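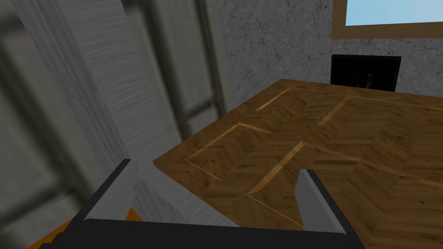

*Herringbone tabletop, warm brown.*

# The Grultitance Country Risk Letter

A monthly letter on political risk for people who own things in countries they don't live in. Eight pages, one map, no stock tips. Edited in Emcombe by Mahnaz Rashti and published by Shahbazi Research.

**$96 a year.** Twelve issues, sent as a PDF. Print costs $60 more and arrives after the news has moved on, but some readers like to write in the margins.

## What you get

- A lead essay on one country, usually one you thought was fine
- The Watch Table, with elections, debt payments, currency rules and strikes for the next two quarters
- "Wrong Again," in which Parviz Mahmoudi goes back over last year's forecasts and is rude about them
- Access to the archive, including the 2,000 words we once spent explaining why a certain peso could not fall further (it could)

## What you don't get

Buy and sell calls. Model portfolios. A phone call from a young man named Chad. We don't manage money, and having seen our forecasts on lumber, you wouldn't want us to.

## How we score a country

Each country gets a grade from A to F on four things: courts, currency, streets and succession. "Streets" means the odds of unrest bad enough to close ports or banks. "Succession" means what happens if the person in charge slips in the shower. Grades are reviewed every quarter, or sooner if there are tanks.

The July issue covers bond markets after surprise elections, with a long piece by Aurora Caldeira on why lenders panic on the first morning and forget by the second month.

## Readers write

> "I have disagreed with every issue and renewed four times." — Italo Monti, Gakthorpe

> "The map is too small." — Mojtaba Kiani

The map is now slightly larger.

## Small print

Subscriptions renew yearly unless you tell us to stop. Cancel within the first 60 days for a full refund. Office licenses cover one site and cost $2,000 a year. Nothing in the letter is personal investment advice. Past grades are kept online with their mistakes intact.

*Page updated June 18, 2024*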